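Notes for Unit 2: Collecting Demonstrations
Viola Tedesco

Welcome back, everyone, and thank you for the lovely questions after the last class (I'm still thinking about a couple of them!). Before we go to the Plandham lab, a few words on how we gather examples, as the habits you pick up in your first hour tend to stay with you all term.

An episode starts when you press record and ends when the arm is back at rest. Please don't throw away the clumsy ones. Mark them "rough" in the log and carry on, and we'll sort through them together later. The Tarisden set we read about had 800 episodes, and I would happily trade a good many of the smooth ones for more variety in where things were placed.

Do look through the wrist view as you go. Up close, soft gray cloth can blur and fill much of the picture, and a bright background washes out quickly, so slow down on the approach and give the fingers a moment before you close them.

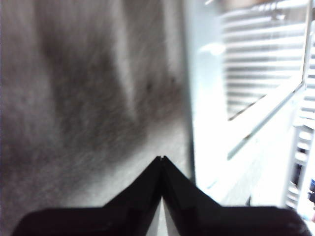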